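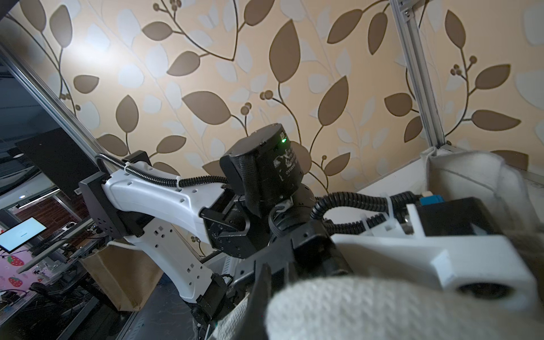

*Nähwerkstatt, Gruppe Polster und Hüllen*

16\. Okt. 2026, Eintrag: Elikem Amegashie

Hüllen für die Sitzbankauflagen, Auftrag Politis. Stoff ist der Baumwollstoff von Neslow, 160 g/m², ungebleicht. Zuschnitt gestern noch fertig geworden, Nahtzugabe 10 mm rundum. An der Längsseite mit dem Reißverschluss habe ich mehr stehen lassen, muss nachher zurückgeschnitten werden.

Vorwäsche nur mit einem Probestück gemacht. Es ist in Kettrichtung deutlich eingelaufen, im Schuss kaum. Der Rest vom Ballen muss also vor dem nächsten Zuschnitt gewaschen werden. Bitte nicht mehr direkt vom Ballen schneiden, auch nicht für kleine Teile.

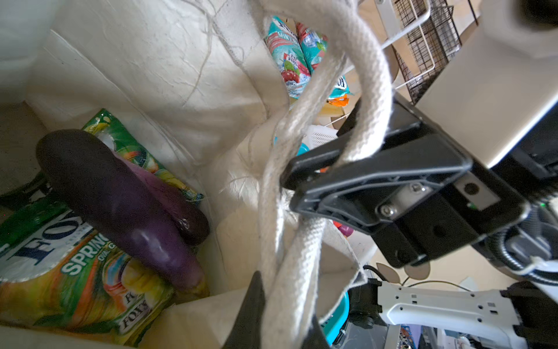

## Faden und Spannung

Zuerst mit Drustia genäht, Oberfadenspannung wie beim letzten Auftrag. Auf der Unterseite Schlaufen. Neu eingefädelt, Nadel gewechselt, Spule sauber gemacht, danach besser, aber in den Ecken immer noch unruhig. Mit dem Flollance-Garn läuft es bei gleicher Einstellung ohne Schlaufen. Davon sind noch zwei Konen im Regal.

Fertig sind 8 Hüllen, davon zwei mit verzogenem Reißverschluss. Die trenne ich wieder auf.
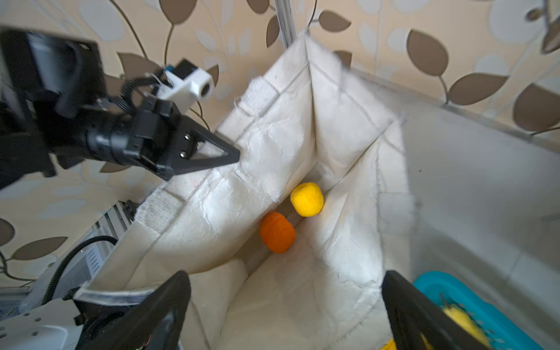
Offen ist die Farbe der Steppnaht auf der Oberseite. Politis hat dazu nichts geschrieben. Ton in Ton sieht man jeden Versatz weniger, dafür wirkt die Fläche sehr leer. Mir gefällt das blasse Grau der Nahtlinien auf dem weißen Beutel mit den beiden Schaumstoffbällen, das würde ich als Muster vorschlagen. Auf unserem Stoff muss es vielleicht einen Ton dunkler sein. Probelappen mit drei Grautönen nähen und mitschicken.

Noch zu tun:

- Garn nachbestellen
- Nähfuß für die Paspel suchen
- Restballen waschen, hängend trocknen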